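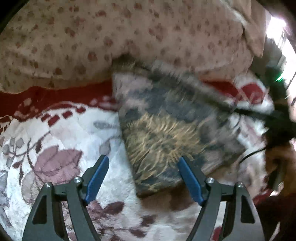
Gripper news, quick one as we're off to Curico on the late train. The Drelach fingers are staying on the hand-held tool for now, the Unero pair go back in March. Both had a go at soft stuff on the flowery blanket, and the dark furry piece is the one to watch, blue pads either side of a soft lump and not much to line up on. Blur is still a pain whenever things move fast. Shorter exposure next, if the light allows.

Tally so far: 797 grabs logged with Drelach, 5 screws retightened, one cable replaced. Unero felt lighter in the hand but the pads kept creeping round, definately worse after lunch. Stoyanova controller write-up to follow, still waiting on teh firmware. Spare pads in the top drawer, please sign them out.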